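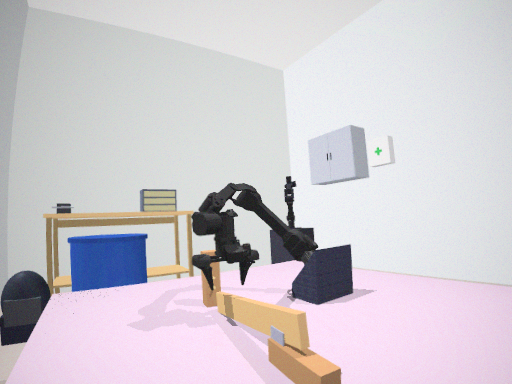
Sauerteig im Januar, oder: warum mein Brot jetzt zwei Tage braucht

10. Januar, und in meiner Küche ist es so kalt, dass ich beim Kneten eine Strickjacke trage. Wer schon länger mitliest, weiß ja, dass ich jeden Winter über dasselbe jammere: Der Teig mag nicht, der Teig schläft, der Teig liegt in der Schüssel wie ein beleidigter Kater. Im Mai geht mir alles über den Rand, und jetzt schaue ich stündlich unter das Tuch und es tut sich rein gar nichts.

Diesmal habe ich mir aber vorgenommen, ihn einfach in Ruhe zu lassen. Den Anstoß gab mir Gumaro Salinas, mit dem ich früher im Brotkurs in Mulgate am selben Tisch stand (ach, der Kurs! Ich muss wirklich einmal ausführlich davon erzählen). Er schrieb mir, ich solle abends ansetzen, den Teig in den kühlen Flur stellen und ins Bett gehen. Mehr nicht. Also habe ich 400 Gramm Weizenmehl mit 50 Gramm Roggenmehl gemischt, meinen Ansatz dazugegeben, den ich übrigens Rirka getauft habe, dann Wasser und erst ganz am Schluss das Salz.

Am nächsten Morgen war die Schüssel halb voll, am Abend schön gewölbt, und ich bin vor Freude durch die Wohnung gelaufen — mit Mehl an den Socken, natürlich. Die zweite Nacht stand das Brot dann geformt im Korb. Gebacken habe ich es im Gusstopf, einige 40 Minuten, die letzten davon ohne Deckel, weil ich eine dunkle Kruste einfach lieber mag. 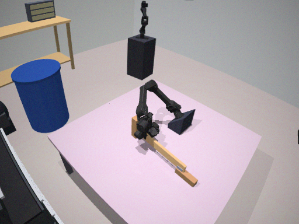 Muss der Ansatz vor so einer langen Führung noch einmal gefüttert werden?

Am besten schon, und zwar am Nachmittag davor, damit er abends munter ist. Meiner kommt direkt aus dem Kühlschrank und braucht diesen kleinen Schubs, sonst wird das Brot flach und recht sauer.

Die Hälfte vom Laib ging gleich an die Nachbarn, den Rest gab es bei uns mit Butter und Schnittlauch. Nächste Woche probiere ich dasselbe mit Dinkel und einer Handvoll Walnüssen, die Walnüsse liegen schon bereit.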